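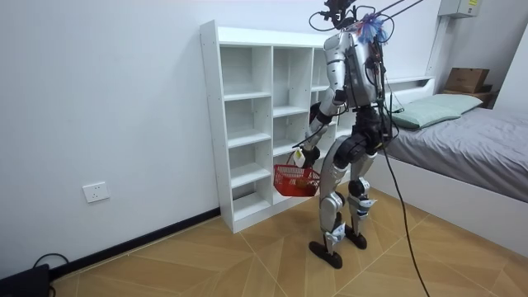 Svenja Imhof had been seeing a man named Paju for nearly 14 weeks when he asked her to move to Tondville with him. He asked in the parking lot of a tire shop. She said she would think about it, and then she drove to her sister-in-law's place and ate two bowls of soup.

Nafula Swai had been married to Svenja's brother for six years. She gave advice only when she was asked, so Svenja asked.

"Does he listen to you?" Nafula said.

"He nods."

"My brother-in-law nods. He nods at the weather report."

Svenja laughed, but she thought about it on the bus home. Paju was good-looking and always on time. He had paid for the trip to Cakance in February, all 604 dollars of it, and mentioned the amount twice. He had never asked what she did all day at the records office. She wasn't sure he knew it was a records office.

He called that night and told her about the apartment. It had a balcony and a place to park.

"Is there a library near it?" she asked.

"A library? I didn't look."

She had told him about her Thursday reading group in the first week. She had told him again when she missed it for his cousin's birthday.

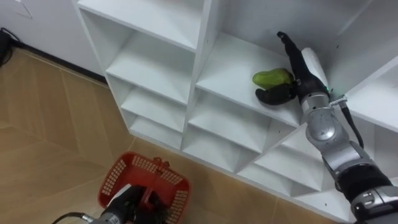

"So are you going with him?" Nafula asked the next morning.

"I'm staying here," Svenja said. "I called him before work."

Nafula put the kettle on. She wanted to know how he had taken it, and Svenja said he was quiet for a while and then asked if she still had his blue jacket. She did. It was hanging behind her door with a movie ticket in the pocket.

She mailed it to him at the end of the month. The clerk asked if there was anything fragile inside, and she said it was only a coat.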